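Anschaffungen für den Versuchsraum: Was 2025 noch geplant ist

Stand der Planung: 27. Mai 2025
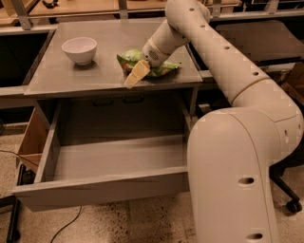

Zweiter Arbeitsplatz für den Greifarm

Der Arbeitsplatz mit dem weißen Arm und dem grauen Schreibtisch ist seit dem Winter durchgehend verplant. Dort laufen die Aufgaben mit Schublade und Kleinteilen, dazu die Einweisungen für neue Kolleginnen und Kollegen. Für das Projekt Latent wird deshalb ein zweiter Platz eingerichtet. Die Mittel für den Arm selbst sind bewilligt, das Angebot von Prellel liegt vor. Offen ist alles, was um den Arm herum gebraucht wird, und diese Posten sind in den bisherigen Anträgen regelmäßig zu niedrig angesetzt worden.

Möbel

Der zweite Platz bekommt einen Schreibtisch mit denselben Außenmaßen und einer breiten, flachen Schublade, die sich weit herausziehen lässt. Bei abweichenden Maßen müssten die Abläufe neu eingelernt werden, und dafür ist bis zum Herbst keine Zeit vorgesehen. Ein passender Tisch kostet 375 Euro ohne Lieferung. Höhenverstellbare Modelle wurden geprüft und verworfen, sie kosten das Doppelte und schwanken bei ausgefahrenem Gestell. Bürostühle und Regale sind vorhanden und werden nicht neu beschafft.

Verschleißteile

Für Greiferbacken und Beläge sind 700 Euro im Jahr eingeplant, für beide Plätze zusammen. Im laufenden Haushalt stand hierfür kein eigener Posten, die Teile wurden aus dem allgemeinen Werkstattbudget bezahlt. Das soll sich nicht wiederholen. Bestellt wird künftig zweimal im Jahr gesammelt bei Puvon, Einzelbestellungen nur noch bei Stillstand.

Gegenstände für die Aufgaben

Schalen, Beutel, Blöcke und ähnliche Dinge zum Greifen und Ablegen nutzen sich schneller ab als gedacht. Vorgesehen sind 225 Euro für einen Grundbestand, der für beide Plätze in gleicher Ausführung gekauft wird. Wer für ein eigenes Vorhaben besondere Gegenstände braucht, trägt sie bitte in die Liste im Laufwerk ein – mit Bezugsquelle und Preis. Keramik bitte nur dann, wenn es für die Aufgabe wirklich nötig ist.

Kabel und Strom

Der neue Platz braucht einen eigenen Stromkreis. Die Hausverwaltung hat einen Termin in Aussicht gestellt, bestätigt ist er noch nicht. Kabelbrücken für den Boden kommen mit in die Bestellung, 40 Euro je Stück. Wie viele gebraucht werden, hängt vom endgültigen Aufstellplan ab.

Wartung

Prellel bietet einen Vertrag über drei Jahre an, Cha rechnet nach Einsatz ab. Bei einem einzelnen Arm war die Abrechnung nach Einsatz günstiger. Mit zwei Geräten liegen beide Angebote nah beieinander, die Anfahrt ist bei Cha allerdings gesondert zu zahlen. Die Entscheidung fällt zusammen mit der Bestellung des Arms.

Nächste Schritte

Änderungswünsche zur Liste werden noch bis Ende Mai angenommen. Danach geht der Antrag an die Haushaltsstelle. Die Möbel können sofort bestellt werden, der Arm erst nach Freigabe des Stromanschlusses. Prellel nennt eine Lieferzeit von acht Wochen. Der Raum bleibt während des Umbaus nutzbar, an den Tagen der Elektroarbeiten wird der bestehende Arbeitsplatz im Buchungskalender gesperrt.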